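Plollow is a student robotics club in Watthorpe. It was started by Thảo Võ, an engineering teacher, and has 12 members. The club builds small mobile robots and collects hand-guided demonstrations for training robot arms. Its yearly budget is $2,590, of which $700 goes to spare parts. 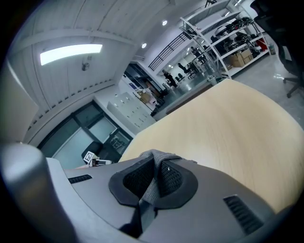

Members work in pairs during sessions that start at 4 p.m. One student performs a task with a hand-held gripper while the other keeps the log. The club shares a large room with other groups, and its equipment is kept on a tall white metal shelving unit, where the upper shelves hold robotic parts and bags. Recordings are sorted by task, and the club's collection holds up to 1,000 of them.

Plollow enters the Tirnov Challenge each June. Imani Kirui led the team in its first entry, when it placed fourth with a robot named Heiskanen.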